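How many demos for a cable unplugging task?

Brostham
Posted Jun 7, 2023
We're collecting teleoperated examples of taking apart old desktop PCs. So far I have 536 episodes, all on the same tower. Keep going, or change the PC?
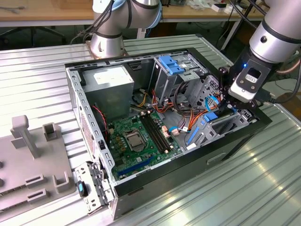

Should failed grasps stay in the set?
Keep them if the operator recovers, and label the rest as failures.

Jutow
Change the PC. We went to 2,000 on one case and the policy fell apart on the next model. Three cases would have been better. Move the start pose too.

Previx
Depends on your policy. I'd get a second tower anyway, they're cheap used.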